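FOR IMMEDIATE RELEASE
13 July 2021

Pirkilex Will Not Sell a Home Robot Next Year, and Explains What Would Change Its Mind

GRELLENO – Pirkilex, the household equipment maker, said today that it is dropping plans to announce a laundry and cleaning robot in January. The company spent the spring reviewing machines and software offered by outside suppliers and found none it would put its name on.

"We were shown a lot of very good videos," said Helge Torvik, head of product testing at Pirkilex. "Then we asked to bring our own towels."

The review covered wiping, folding, sorting and shelf stocking. Suppliers were asked to run each chore 100 times in a row, with no one resetting the table between tries. Only 2 suppliers agreed to the terms. Neither finished the folding portion.

Pirkilex does not dispute that progress is being made, much of it by having people do chores by hand with grippers so that software can learn from the recordings. It does dispute the sales talk that has grown up around that work. 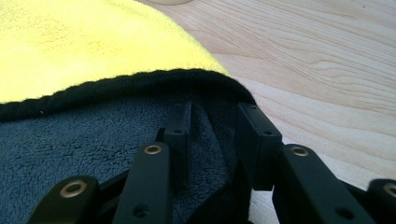
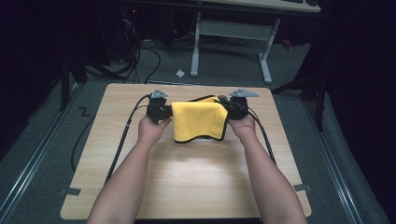 The company's quarrel is with the word "autonomous," which appeared in nearly every pitch it received and was seldom defined. Torvik's team now asks suppliers to state, chore by chore, who or what was moving the grippers. A yellow cloth with a dark edge, held up at both ends over a table, looks much the same in a brochure whether the hands behind the grippers belong to a person or a program. In the second of these two views there is a person's pair of bare hands doing the holding, and Pirkilex would like that kind of thing printed in the caption.

Cloth remains the hardest part of the test. It sags, it doubles over, and it hides its own corners. A stiff box on a shop shelf is easier, though the stocking trials at the Rocha store were stopped early after staff complained about blocked aisles.

Pirkilex will look at the question again when a supplier can fold 500 mixed items from a household basket with no help, in a kitchen the machine has not seen before. The company will publish the result either way, including the failures.

Customers who joined the waiting list for the product, known by its working name Puten, will have their $50 deposits returned in full. They do not need to do anything.

"Some of them will be annoyed, and I understand that," Torvik said. "They can still buy the drying rack."

Media inquiries: Pirkilex Press Office, Grelleno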